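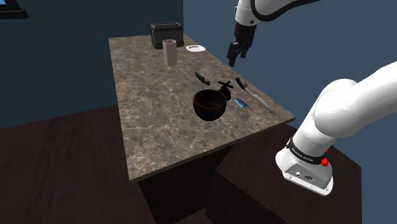
Tiradell Fitness: stuff people ask me

Do I have to sign a contract?
Nope! I run everything month to month. Give me 13 days' notice before your next billing date and we're square.

How big is the place?
The main floor is 2,698 square feet, plus the stretching room upstairs (my favorite spot, bring socks).

I haven't worked out in years. Will I feel silly?
I sure hope not. I started lifting at 41 and couldn't do one push-up. Book a Nivance session, our beginner hour, and I'll walk you through the machines myself.

Can I freeze my membership?
Yes, for up to three months a year. Just email me, no doctor's note needed.

Where do I park?
The Nitwood Street lot is free after 5 p.m. Mornings, use the Tran Avenue side, and please don't block the bakery's loading door (they get up earlier than we do and they will call me!).

Do you have showers?
Four of them, with towels for a dollar. Bring your own lock for the lockers.

What's the 300 Club?
Check in 300 times and you get a T-shirt and your name on the wall by the front desk. Mine's up there too, and yes, I counted my own visits fairly.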